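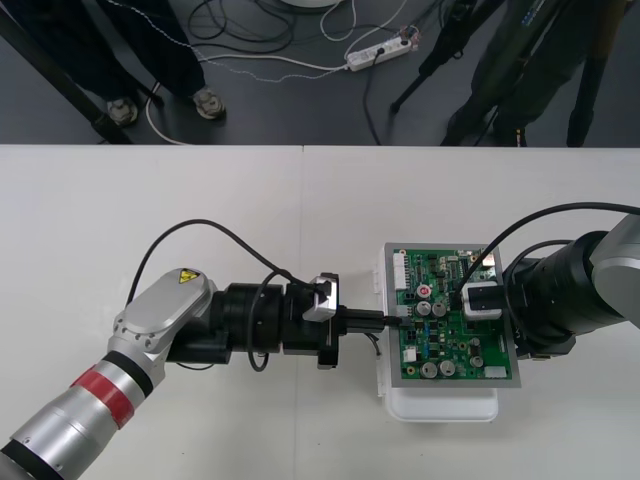
Circuit board on its metal plate, connector at the left edge.

Predance board set – README

Pictures of green circuit boards during connector work, taken at the Hokell bench. Roughly 400 images, sorted into 20 folders by board.

Labels cover the board, plate, capacitors and connectors. Colour names follow the list in labels.txt. Folders 2 and 3 share one board – keep them in the same split.

Licence: free for non-commercial use.
Contact: Gebhard Sutter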